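09/04/2019

Derker has changed the formula of its Tadonen enamel toothpaste, replacing the coarser silica with a finer grade.
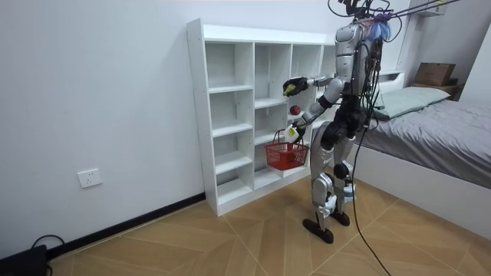
The new paste keeps the same fluoride level and goes on sale in August in 2 flavours, mint and fennel.
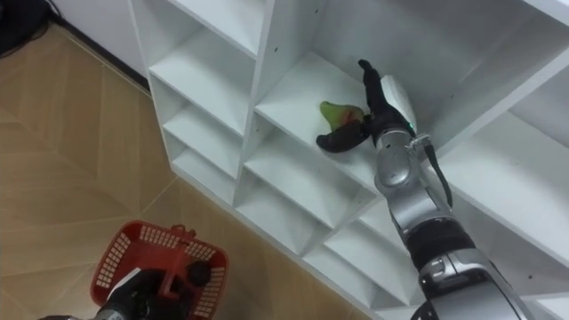
A pear-shaped fruit in an open compartment of the white shelving.

Derker tested the paste on 370 adults, who brushed for 2 minutes each morning and night. Staining near the gum line was scored by dentists at the Mirani clinic
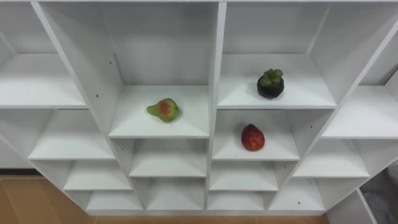 in Dastano, using a 20-point scale - the full scores have yet to be published. The old formula will be sold until stocks run out.

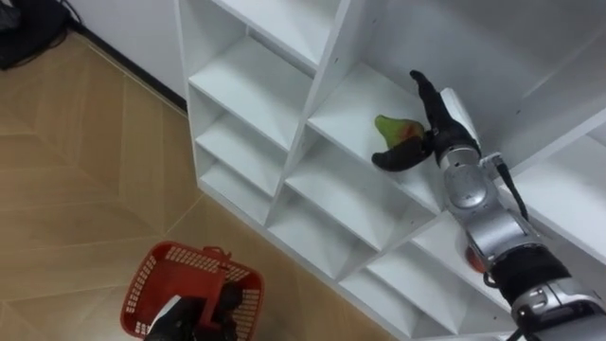

Black gripper fingers around a green and red pear-shaped fruit.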